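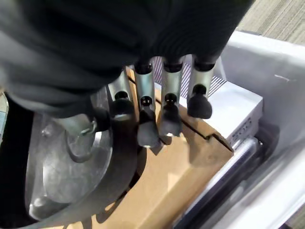

Reporting times for outpatient knee ultrasound at our imaging service have been under review since May, and I have been asked by several colleagues to set out the reasoning behind the changes. I am writing here in a personal capacity as the radiologist responsible for musculoskeletal reporting at the Semeniuk clinic.

The review covered 195 consecutive studies referred for a suspected popliteal cyst. Of these, 32 were sent back to the referring practice with a request for further clinical information before a final report could be issued. In most of those cases the request form gave the side of the symptoms and nothing else. A history of recent swelling, prior aspiration or calf pain affects how the study is performed, and in particular whether the deep veins of the calf are examined at the same visit.

Ewurabena Issahaku, our lead sonographer, drafted a revised protocol which has now been adopted at both sites, Semeniuk and Nodov. The posterior knee is examined with the patient prone and the foot supported. The neck of the cyst is to be shown between the medial head of the gastrocnemius and the semimembranosus tendon in the transverse plane. Where this communication is not demonstrated, the report should not use the term "Baker cyst," and the referring clinician should be offered an MRI appointment. Color Doppler is to be applied to every fluid collection behind the knee, including those that look entirely simple on gray-scale imaging.

Some of the older staff have objected to the last point on the grounds of time. I understand the objection. A popliteal artery aneurysm containing thrombus can be mistaken for a complicated cyst, however, and the additional step takes less than 2 minutes.

The request form has also been changed. Olesia Harasym in the scheduling office has added required fields for duration of symptoms, anticoagulant use and previous surgery. Forms received without them are held until the practice has been contacted by telephone. The Nodov site will continue to accept paper forms until its connection to the scheduling system is complete.

A second review will be carried out once 100 studies have been reported under the new protocol.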